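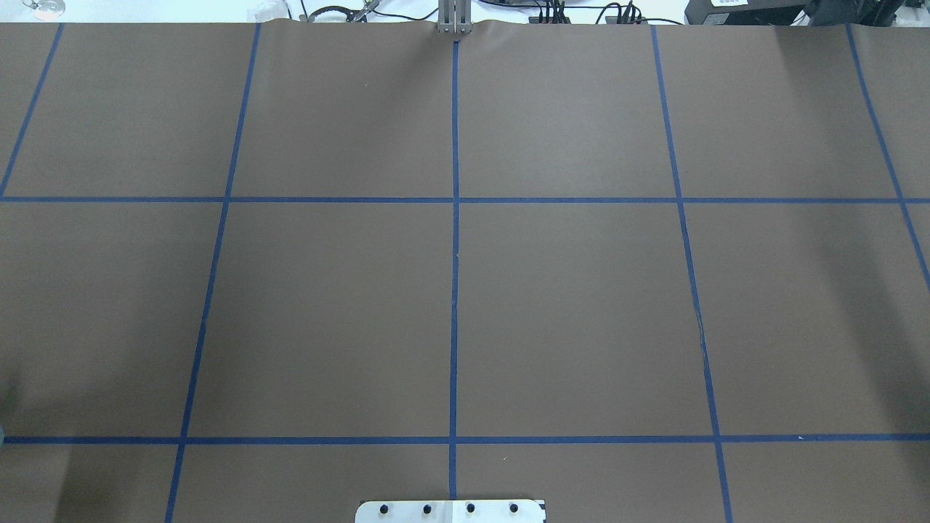

Inspection of the rented workshop, Grovska building, ground floor and storage - 17/07/2026

Tenant: Desmet. Landlord: Busska. Last inspection was in January, with four open points. I write "OK", "Not OK" or "Watch" for each item, then my comment.

## 1. Doors and ways out

- [x] **Main door opens fully from inside, no key needed** - OK. The handle is a little loose but it does its work.
- [ ] **Back door opens fully** - Not OK. It stops against a stack of pallets after half of the way. I asked to move them and it was done while I was there, but the same thing is written in the January report. Please paint a line on the floor and keep the place free.
- [x] **Exit signs lit** - OK, both.
- [x] **Corridor to storage free of boxes** - OK. Much better than in January.

## 2. Fire

- [x] **Extinguishers on their hooks, needle in the green** - OK.
- [ ] **Extinguisher tags in date** - Watch. The tag on number 863 is so faded that I could not read the month. The service firm must put a new one.
- [x] **Smoke detectors tested** - OK. The one in the storage is quite weak in sound, and with the compressor running I did not hear it from the workshop. I count it as passed, but I would like a second one nearer to the benches.
- [x] **Oily rags in closed metal bin** - OK. Bin was half full.

## 3. Electricity

- [x] **Panel door closed, nothing in front** - OK.
- [ ] **Labels on breakers** - Not OK. Three breakers have only a pencil mark. Open since January.
- [x] **Extension cords without damage** - OK. One cord had black tape on it, I cut off the plug and put the cord in the trash with permission of the tenant.
- [ ] **Load on sockets by the window** - Watch. The heater is marked 2000 W and it shares a power strip with a kettle. In July it is not plugged in, so there is no danger today. Before the cold season the heater must get its own wall socket.

## 4. Shelves and lifting

- [x] **Shelves fixed to the wall** - OK.
- [ ] **Load signs on shelves** - Not OK. The long rack has the sign 1000 kg per level, the short rack has none. Prornlow delivered both, so they should be able to send the sign. Until it arrives, only light boxes on the short rack.
- [x] **Heavy things stored low** - OK, with one exception (a vise on the top level, taken down during my visit).
- [x] **Step ladder, feet and hinges** - OK.

## 5. Floor, light, air

- [x] **Floor dry and even** - OK. The crack near the drain did not grow from January, I measured it again.
- [x] **Lamps over benches working** - OK.
- [ ] **Fan in the gluing corner** - Watch. It runs, but the filter is gray and the air moves slowly. Clean it, then call me if it is still weak.

## 6. First aid

- [x] **Box in its place and complete** - OK.
- [ ] **Eye wash in date** - Not OK. Both bottles are expired. Buy new ones this week, please do not wait for the next order.
- [x] **Emergency numbers on the wall** - OK.

## What must be done

| Point | Who | When |
|---|---|---|
| Eye wash bottles | Desmet | this week |
| Floor line at back door | Desmet | two weeks |
| Breaker labels | Busska | two weeks |
| Sign for short rack | Desmet, ask Prornlow | one month |
| Extinguisher tag | Busska | next service |
| Fan filter | Desmet | two weeks |
| Wall socket for heater | Busska | before the cold season |

The report number is 1705, please write it on every invoice and email about these points. I come back when the breaker labels are ready, and I will look at the back door the same day.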